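首页栏目：交流合作 / 考察纪要 / 纺织品循环利用

赴布雷绍（Bresau）考察Groltidus服装整理中心情况报告

根据年度对外交流计划，考察组于3月20日（星期三）赴布雷绍，对Groltidus服装整理中心进行了实地走访。此次考察由该中心运营负责人约瑟夫·奈斯（Jozef Nijs）全程陪同，主要了解旧衣接收、展平检查、折叠定型及包装出库等环节的现场组织方式，为我方筹建中的社区旧衣整理点提供参考。现将有关情况报告如下。

一、基本情况

Groltidus服装整理中心设在布雷绍城东一处原纺织仓库内，今年1月完成内部改造后重新启用。中心承接的衣物主要有两个来源：一是Finar旧衣回收项目在各街区设立的投放点，二是Demirtaş洗衣公司清洗后转来的批次。据奈斯先生介绍，后一类衣物到场时已完成洗涤和烘干，可直接进入展平检查；前一类须先经过初分，再视情况送洗。

中心每个工作日整理衣物180件。这一数量在当地同类机构中并不突出，但中心方面表示，现阶段不打算提高日处理量，工作重点仍放在折叠规格的统一和检查记录的完整上。考察组查阅了近期的交接单，单据填写较为规范，衣物类别、颜色组成和缺陷位置均有专栏，个别单据上的缺陷描述过于简略，陪同人员当场作了标注。

二、展平与检查环节

考察组首先走访的是展平检查区。该区域使用大尺寸白色台面。中心选用白色，主要考虑拼色衣物较多，深浅两种面料在白色台面上都容易辨认轮廓，浅色面料上的黄渍也比在灰色台面上更易发现。奈斯先生同时提到，白色台面对清洁要求较高，铅笔和划粉的痕迹须定期擦除，个别细线难以完全去掉。

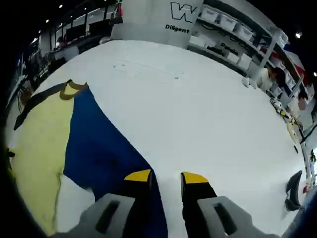 图一　展平检查区白色台面，左侧为黄、蓝两色拼接的织物

按照中心的作业规程，衣物上台后先粗略铺开，辨明领口与下摆的方向，再逐片抚平。铺开时允许保留较大的褶，待方向确定后再处理细褶。对于由不同颜色裁片拼接而成的衣物，规程要求沿拼缝整理，先使拼缝自然顺直，再向两侧推平。考察组注意到，这一做法与我方现行的“先中间、后两边”的做法有所不同。我方人员就此与现场人员作了交流，对方认为，拼缝两侧面料的弹性往往不一致，从衣身中间开始抚平，拼缝处容易鼓起，返工较多。

带有带状配件的织物单独归为一类。中心要求将带子理顺，置于衣物一侧，检查结束后再行收拢，不得在展平阶段压入衣物下方。这一要求在规程中仅有一句，但据介绍，是在多次出现折叠后鼓包、包装袋封口不严的情况后补充进去的。

检查内容以领口、袖口、腋下和下摆为主。每个检查位须核对2项记录，即缺陷位置和面料手感，其余项目由后道工序补填。中心未对检查人员设定单件时限，考察组成员对此提出疑问，奈斯先生答复称，曾试行过限时，结果是漏检比例上升，后予以取消。

三、折叠与定型环节

折叠区与检查区相邻，台面规格一致，衣物不需更换台面即可转入折叠。中心将上衣分为16个折叠类别，分类依据主要是袖型、领型和衣长，面料薄厚只作为辅助条件。考察组认为类别偏多，对新上岗人员有一定难度；中心方面则表示，常用的类别并不多，其余多用于连帽、开襟和异形下摆的衣物，平时很少用到。

插肩袖长袖衫是此次现场交流中讨论最多的一类。普通装袖上衣在肩点处有明显的转折，折袖时可以肩点为准；插肩袖的袖片一直延伸至领口，肩部没有相应的接缝，若仍按普通上衣的方法折叠，袖子容易斜出，成品宽度前后不一。中心的处理方法是以领口罗纹的外沿为起点，向下摆方向取一条直线，以此确定折边，袖子沿折边折回后再与衣身平行。

拼色插肩袖衫的情况更为复杂。衣身为浅色、衣袖为深色时，袖片与衣身的交界十分醒目，折叠后稍有偏斜即可看出。中心将这一点用作自检手段，要求折叠完成后，正面只露出衣身的颜色，领口居中。考察组成员按此方法试折，首次成品领口偏左，经指导后有所改善。

下摆的处理亦有专门规定。展平后须提起下摆，查看内层是否翻卷，确认面料没有夹层堆叠，再将下摆放回台面，与侧缝对齐。提起时应夹持下摆边缘，不宜抓取衣身中部，以免造成新的皱褶。对于长度较大的衣物，可在下摆和衣身侧边同时固定，两处受力应大体相当。
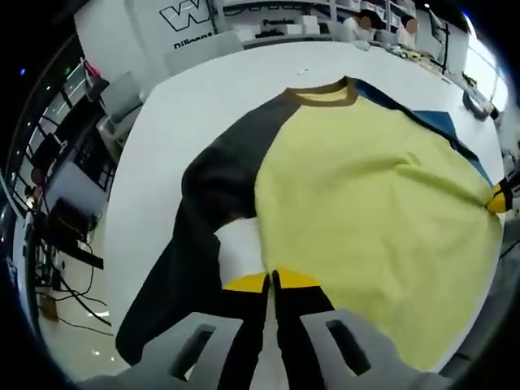

四、包装与出库环节

折叠完成的衣物按类别放入敞口周转箱，装满后送至包装台。包装采用透明袋，领口一侧朝向袋口，便于接收单位不开袋即可辨认领型和主色。中心对袋内衣物数量作了限制，每袋不超过2件，且须为同一折叠类别。奈斯先生说明，此前曾按重量装袋，厚薄衣物混装后袋形不规整，码放时容易滑落。

出库标签由Finar项目统一印制，标注类别、尺码段和整理日期。考察组查看时，部分标签的尺码段与衣物领标不一致，经核实，系该批衣物洗后尺寸有变化，中心按实测尺寸重新归入尺码段。中心方面建议，我方今后如采用类似标签，应将领标尺码和实测尺码分栏填写。考察组认为此项建议可行。

因时间所限，考察组未能查看仓储区的冬衣存放情况，仅听取了口头介绍。冬衣目前不进入折叠流程，多以悬挂方式保管，待换季前集中整理。

五、座谈交流情况

走访结束后，双方在中心二层会议室进行了座谈。Demirtaş洗衣公司派代表参加，就洗后衣物的回潮问题作了说明。该公司提出，衣物从烘干到展平的间隔过长时，针织面料容易留下堆压痕迹，领口罗纹尤为明显，建议转运途中改用浅筐平放。中心表示已在部分批次试行，浅筐占用车厢面积较大，运输班次需要相应调整，双方尚未就费用分担达成一致。

我方介绍了社区旧衣整理点的筹建进度和场地条件，并就台面尺寸、台间距离和照明布置征求意见。中心建议台面宽度以能够完整铺开一件成人长袖衫为准，两袖不应垂出台沿；台边的工具和线缆宜集中靠一侧放置，给衣物留出完整的铺展面积。照明方面，中心倾向于使用漫射光源，避免在白色台面上形成强反光。

六、下一步工作

考察组拟在报告报送后开展以下工作：

（一）对照Groltidus的折叠分类，修订我方上衣折叠规程，增加插肩袖和拼色衣物两个条目，类别总数暂不扩大。

（二）在整理点首批设备采购中，将台面颜色由浅灰调整为白色，并补充相应的清洁要求。

（三）向Finar项目索取标签样张，研究领标尺码与实测尺码分栏的版式。

（四）商请奈斯先生提供展平检查规程的完整文本，由我方组织翻译后印发各筹建单位参阅。

有关浅筐转运的做法，待Groltidus与Demirtaş的试行结果明确后另行报告。

本网站使用Cookie以改善您的浏览体验。继续浏览即表示您同意我们的Cookie政策。　接受　|　了解详情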